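Gripper pads not closing evenly on soft items: shim or replace? 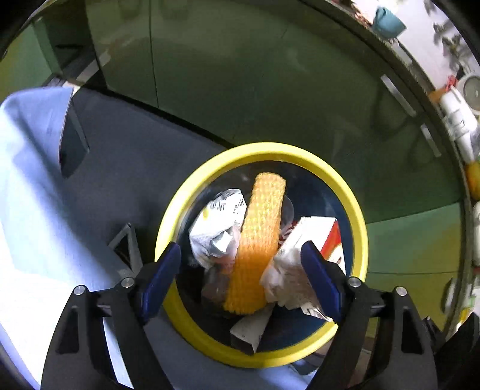 Over the bin, jaws open. Blue pads, original linkages.

Posted by perine_bench
I look after one gripper on our sorting job and I'm after a second opinion before I pull it apart again. Two dark blue finger pads on black linkage arms, silver pivot screws up near the tops. The job is picking mixed rubbish out of a round bin: wrappers, small cartons, tissue, and the odd bit of knitting like the orange tube in the photo.

Cartons are fine. On anything soft, the left pad touches first and pushes the item across before the right one gets there. It started in November. I've done the following:

- cleaned both pads with isopropyl and let them dry
- checked the pivot screws, one on the left arm was a quarter turn loose, nipped it up
- re-zeroed the jaw opening at 90 mm
- ran 68 picks on soft stuff, dropped 11

Before November I'd have dropped two or three in a run like that. Sumaiya Mollah wants me to fit new pads and be done with it. I'd like to know if it's the pads before I spend the money.

Posted by Ruwan B
It's the pivots. If one screw was loose the bore behind it has been wearing the whole time. Tightening the screw doesn't put the metal back. Take the load off, hold the arm at the base and wiggle the fingertip sideways. If you can feel it click, the bushing is gone.

Posted by zinik_spares
Disagree with Ruwan. Pads go hard with age and the solvent speeds it up. A hard pad won't wrap around knit or tissue, it skates. Press a thumbnail into each one and see how long the mark stays. If left and right are different, replace the pair. Never just one.

Posted by Ruwan B
A hard pad doesn't make one side arrive early. He said the left touches first. That's geometry.

Posted by zinik_spares
It does if the gripper isn't centred over the item, and in a bin it hardly ever is. Look at the photo, the long item is lying on a diagonal. One side is going to meet it first whatever you do.

Posted by perine_bench
Did both tests at smoko. Thumbnail mark comes out of both pads at the same speed as far as I can tell. Sideways wiggle on the left fingertip has some play, no click. Right has less. I haven't got a feeler gauge small enough to put a number on it.

Posted by M. Okonkwo
Use a dial indicator on a mag base. Zero it on the fingertip and push with a spring scale so you're using the same force both sides. We run a similar arm at Lyons and the limit we set ourselves is 0.4 mm at the tip. Ours went past that at 1125 hours and we did the bushings on both arms in one go. It took an afternoon, most of it getting the old ones out.

Also stop using isopropyl on the pads. Warm water and a drop of dishwashing liquid, wipe, dry with a lint-free cloth.

Posted by Ruwan B
What she said. And mark the screws with a paint pen after you torque them so you can see if they've moved.

Posted by zinik_spares
Fair enough on measuring. I'd still have a set of pads on the shelf. Agree on the dish soap.

Posted by sament_vasanthi
Which threadlocker are you using on those screws? We had somebody put the high-strength grade on and the heads rounded off when we went back in. Medium is plenty for that size. Clean the old stuff out of the thread first.

Posted by perine_bench
None on the one that was loose, by the look of the thread. I'll put medium on all of them.

Borrowed an indicator. Left tip 0.7 mm, right tip 0.3 mm. So the left is over Morenike's limit and the right isn't far behind. Ordering bushings for both arms. Pads are staying on for now, sorry zinik.

Posted by zinik_spares
No dramas. Redo the same 68 picks once it's back together and post the drops. If you're still over five I'm going to bring up pads again.

Posted by M. Okonkwo
Re-zero the opening after the bushings go in as well. Your 90 mm was set with the slop in it and it'll be out.

Posted by perine_bench
Will do. Parts are a fortnight away.

Contact the moderators | Copyright 2006 onwards, thread authors | Back to top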